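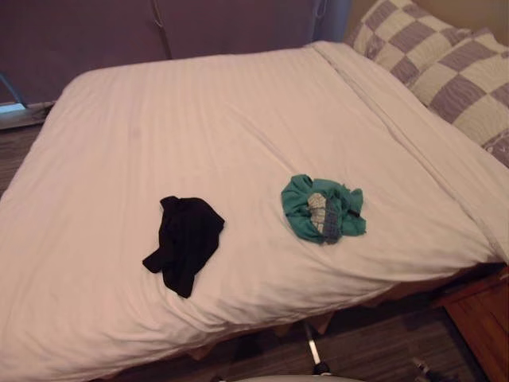

Budgeting for a laundry robot: questions for the operations manager at Lorcombe

Lorcombe lets furnished apartments by the week, and its operations manager has spent the winter working out whether a mobile robot could take over part of the room turnover. We spoke on Friday, January 6, 2023.

The first job on the list is clothes left on beds. "It sounds minor until you try to specify it," the manager said. "A black garment and a green one, both crumpled up on a white duvet. The arm has to get hold of the clothing and leave the duvet where it is."

Two suppliers have quoted. Irnier offers a lease with service included. Zunley sells outright and charges for repairs by the visit. The manager leans toward the lease for the first year. "If I buy and the gripper is wrong for fabric, I own the wrong gripper."

The company has 326 beds to cover, but the trial will use 25. The budget sets aside $2,000 for spare finger pads, chargers and small parts, on a separate line from the lease. Staff training comes out of the housekeeping budget, and the manager wishes it didn't. "That was decided before anyone asked how many hours it takes."

Floor space was the other question. Many of the rooms have a nightstand close against the bed, so both suppliers were asked for the width of the base and the reach of the arm from one side. Only Irnier sent both figures.

Sydorenko, the firm that maintains the elevators, will quote separately for letting a robot call them. "I've left that out of year one," the manager said. "Someone can press the button."

A decision on the lease is due in February. Zunley has until then to send its missing measurements.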